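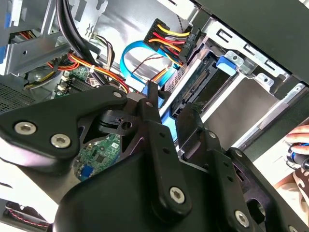 3.2 Where the old computers go

We turn now to the households themselves, and to a question we had not planned to ask when the survey went out in October. Of the 4000 forms posted to homes in Bradov and the neighbouring district of Ngata, 2598 came back complete enough to use, and a good many of them had notes running up the margins. People wanted to tell us about the machine under the stairs. They told us who had bought it, what it had cost, and which child had written a first school essay on it (one kind respondent enclosed the essay).

We had expected that most unused desktop computers would be kept for want of a nearby drop-off point. Distance did matter in Ngata, where the closest depot is a long drive over an unsealed road, but in Bradov people living within walking distance of the depot held on to their old towers just as readily. The reason they gave most often was worry over family photographs and tax records still on the drive.
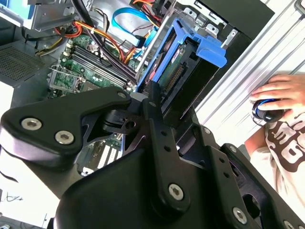
Wiremu Rakena, who carried out the follow-up interviews, found the same worry among people who had already copied everything across to a newer machine. Several had done it twice and still didn't feel easy about letting the old one go. We have called this "lingering custody", a term we owe to Wai-kit Cheung's patient reading of the transcripts, and we return to it in Section 5.

Figure 4. Main reason given for keeping an unused desktop computer, by district (completed forms only, n = 2598).

Storage space, to our surprise, had little to do with it. Flat dwellers kept their towers behind the couch or beneath a favourite plant, and spoke of them quite fondly.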